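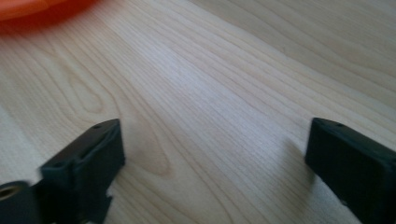
4. Recording your first demonstrations

By now you should have a charged handset, a paired tablet and a clear table. If you skipped Section 3 (Calibration) on the theory that you would come back to it, come back to it. A session recorded on an uncalibrated handset looks perfect on the tablet and is useless for training, and the Nesix software will happily store 40 minutes of it without complaint.

4.1 Before you pick up the handset

1. Wipe the lens with the cloth supplied. Your sleeve is not the cloth supplied.

2. Check that both fingers open and close fully when you squeeze and release the trigger. They should meet flat along their inner faces. If one finger leads the other, see 3.4.

3. Try to wiggle each finger by hand. A finger with play in it will give you grasps that the Rasten arm cannot reproduce, as its own fingers are bolted down properly.

4. Set the tablet to Record, choose a task from the list and enter the operator code. Do not type your name into the task field. We have a whole shelf of data for a task called "me again".

5. Put out the objects for the task and move everything else well away. Coffee counts as everything else.

Note: A plain table with some grain or pattern to it is good for tracking. A glossy white one is the worst surface you can choose, and for some reason the most popular. If yours is white and shiny, lay down the printed mat from the accessory box.

4.2 Recording an episode

An episode is one attempt at one task, from empty fingers to empty fingers.

1. Hold the handset over the table with the fingers open, low enough that the tabletop fills most of the preview. Both fingertips must be visible in the lower part of the picture. The object may be off to one side or only just in view.

2. Press the side button once. Wait for the short tone.

3. Hold still for one full second after the tone. It feels longer than it is.

4. Move to the object at the speed you would use to pass someone a full glass. Fast moves blur the view, and very slow ones teach the arm to dither.

5. Close the fingers on the object. Squeeze until it is held, then stop squeezing.

6. Carry the object to its target, lower it until it touches, and open the fingers all the way. Letting go from a height counts as dropping, whatever it felt like at the time.

7. Back away until the fingers are clear and there is bare table between them again.

8. Press the side button. Two tones mean the episode has been saved. One long tone means it hasn't, and the tablet will tell you why in language we are still working on.

Caution: Keep your free hand out of view from the first tone to the last. The arm has no free hand. If you steady a bowl with your left hand while picking up its lid, the arm will learn that bowls steady themselves and will be let down by every bowl it meets.

Caution: The trigger closes the fingers with enough force to pinch skin. It won't injure you, but the resulting remark will be recorded if the microphone is on. The microphone is off by default.

4.3 Mixing things up

The first dozen episodes of any task tend to be careful and sensible. After that, operators find a rhythm and put the object back on exactly the same spot every time. The rhythm is pleasant and the data is close to worthless. Every five episodes, change at least one of these:

- where the object starts
- which way it is turned
- the side you approach from
- the height you start at
- the lighting (open a blind, switch off a lamp)

Do not change the task halfway through a batch. If you have been placing cups on saucers and would now like to stack them, end the batch and start another.

A reflection across part of the table is fine and even useful, provided you can still make out the surface underneath. The arm will have to work near windows too. If the reflection turns a patch of the preview solid white, shift the lamp or turn the table.

4.4 When it goes wrong

You will miss grasps. What to do next depends on the kind of miss:

- You missed, adjusted and picked it up on the second try. Keep the episode and tag it Recovery. These are worth more than the tidy ones.

- You missed and gave up. Tag it Fail and save it. Do not delete it out of pride.

- You knocked the object to the floor, or someone spoke to you and you waved the handset at them. Press and hold the side button for three seconds to discard.

- Tracking was lost (red border on the tablet). Discard, go back to the starting position and wait for the border to turn green. If it happens repeatedly over the same part of the table, use the mat.

Note: Tags can be changed on the tablet until the batch is uploaded. After that they can be changed only by Worix support, who will do it, but who will also ask how it happened.

4.5 How many is enough

For a single-object pick and place, the Türkmen starter policy was trained on 961 kept episodes out of 1098 recorded. Plan on a similar share of yours going in the bin. Tasks with lids, cloth or anything that rolls need more.

Take a break after every 40 episodes. Past that point operators start cutting corners on step 3 and opening the fingers early in step 6. The review screen shows the length of each episode, and you can watch them shrink.

4.6 Ending the session

1. Press End Batch and wait for the count to stop moving.

2. Play back the first and last episodes at full speed. If the fingers sit in a different place in the two, something has come loose. Tighten it, recalibrate, and mark the batch Suspect.

3. Dock the handset with the fingers closed. Upload starts when the battery reaches 59 percent, so a flat handset will sit there for a while doing nothing visible. Leave it alone.

4. Put the objects back in the numbered tray. Section 5 assumes you did.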